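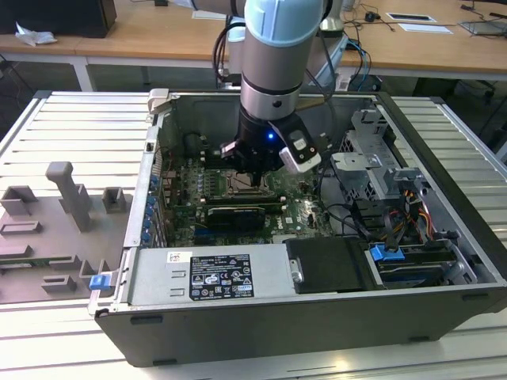
Old towers, new paste: is it worth it?

Every March the Stirnton repair newsletter gets the same letter in five or six different wordings. Somebody has an old office workstation, it was built like a safe, it still turns on, and a cousin has told them that all it needs is fresh thermal paste and a better processor. Would we agree?

Mostly, no. I have been opening these machines for long enough to be suspicious of any repair that gets described as "all it needs." But people will do it anyway, and some of them will come to our bench to do it, so we may as well go over what the job involves and where the claims get thin.

Start with the paste. The stuff between the processor lid and the cooler is there to fill tiny gaps in the metal. When it dries up it does a worse job, and a machine that used to run quietly may start running its fans hard. That much is true. What I don't buy is the idea that old paste is behind every slow computer. In our experience a slow computer is slow on account of its hard drive, or too little memory, or ten years of programs that start themselves at boot. Clean the dust out first. Then look at the drive. If the fans are still howling after that, fine, go get the paste.

The order of work, for those who insist:

1. Unplug it, hold the power button in for a few seconds, lay the case on its side and take the panel off. Give yourself more table than you think you need. Workstation cases are big and the coolers have to go somewhere too.

2. Take the cooler off slowly. If it won't come, do not pull harder. Twist a little, back and forth. On some sockets a stuck cooler can bring the processor up with it, and I have met more than one person who learned this with a bent pin in their hand.

3. Look at what is left on the lid before you wipe. White smears and yellowish patches look awful, and people gasp at them, but the color of old paste tells you very little. There are websites that claim to read it like tea leaves. I wouldn't pay them any mind. 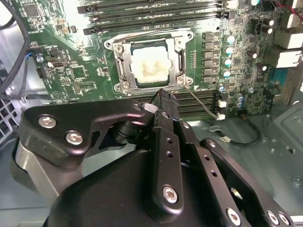 4. Wipe with a lint-free cloth and a little high-strength alcohol. Go easy, and keep it on the lid. Paste that ends up in the socket is a real nuisance to get out.

5. Only then open the lever, if you are swapping the chip. Lift the metal frame, hold the processor by its edges, and bring it straight up. Don't slide it. Keep your fingers off the underside and off whatever is in the socket, and don't let anything fall in there.

Now for the swap itself, where my doubts get bigger. Nelli Harju wrote in to say that she put a faster used chip in her old tower, and that it "feels like new." I'm glad for her. I would also like to see her run the same job on the old chip and the new one with a clock in hand, which she admits she hasn't done. A board of that age will only take chips of that age, and the top one on the list is often hotter, thirstier and not much quicker at the things most of us do.
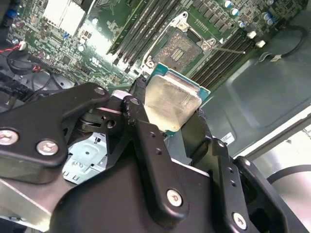
Check the board maker's list before you spend anything, and check it against the exact board version, as two boards with nearly the same name can take different chips. The seller's word that it "should fit" is worth nothing. You may also need a BIOS update, and that has to go in while the old processor is still working in its socket. People find this out in the wrong order all the time.

As for which paste, we have used Brusix and Idon at the bench, and I could not tell them apart with my eyes closed or open. Buy a small tube. One with a fancy spreader and a 300-word leaflet will not save you from using too much. A blob the size of a pea in the middle does for most chips of the ordinary square kind.

If you'd like to bring a tower in, the Saavedra room has the good light and the long tables. Back up your files at home first, and bring the power cord that belongs to the machine.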